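Snack bins at Kirnley - notes for the July talk

Slide 1. Say who I am and how long I've got. Eight minutes, questions after.

Slide 2. The cupboard as it was. Crisps on two shelves, sweets in a carrier bag on the door hook, biscuits anywhere. We had 28 packets in there and people still went out and bought more. Pause for anyone who wants to own up.

Slide 3. What we tried first. Wire baskets from Zirora. Small packets slid through the sides. Don't spend long on this.

Slide 4. Sorting. Everything out on the worktop, dates checked, open bags clipped or eaten. Sweets go together and crisps go together. Multipacks are split before they go in, or the outer wrapper takes up half the space.

Slide 5. Bins. Tall sides, smooth inside, wipe clean. Stand bags up if they will stand, otherwise lay them flat with the name facing up so you can read it from the top. Mention the Thorlacius shelf depth here - measure before buying.

Slide 6. Filling the bin. Leave this one up while I talk. The orange bag is Fox's Fruits, lying in the white bin with its name showing, and the purple one is over the side of the bin.

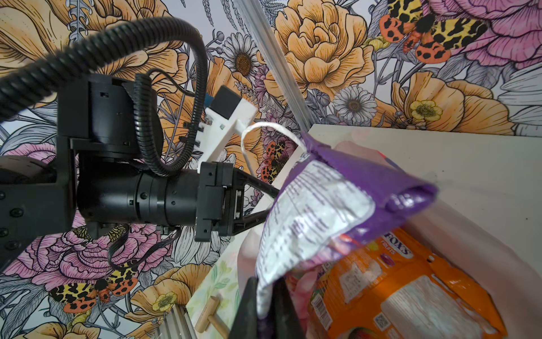

Isauro Zavala: I'd put the sweets in a lidded tub. With open bins ours were gone by the weekend, and the bags at the bottom went out of date.

Answer if it comes up again - lids are fine, but label the front. For the bottom bags, tip the bin out once a month and put the oldest on top.

Slide 7. Handout is by the door. Take the bin back to the kitchen afterwards.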